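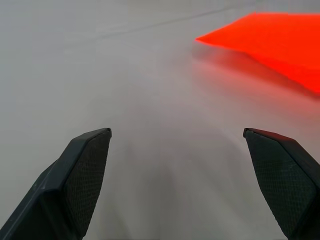

Larkstead räumt auf: Gelber Kasten, roter Kasten, offene Fragen

Die Spielwerkstatt Larkstead hat im Mai ihren großen Sortiertag begonnen. 2.829 Teile stehen auf der Inventarliste, 94 davon unter »Sonstiges« – eine Rubrik, die laut Hausordnung gar nicht existiert. Bis zum Mittag sollten 400 Stück einsortiert sein, es wurden 200. Strittig war vor allem, ob Weiches zu Weichem gehört oder Grünes zu Grünem. Die Werkstatt will nun nach Farbe ordnen, was bei zwei Kästen in Gelb und Rot gewisse Härten für alles Grüne mit sich bringt. 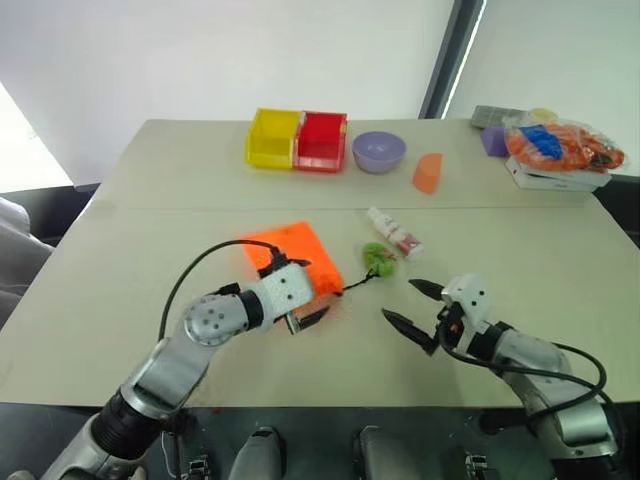 Sortiertisch in Larkstead: vorn das orange Quadrat und etwas Grünes, Flauschiges, hinten die Kästen und eine leere Schale in Hellviola.

Fortgesetzt wird um 9 Uhr im Istico-Saal. Wer Deckel findet, gibt sie bitte am Eingang ab.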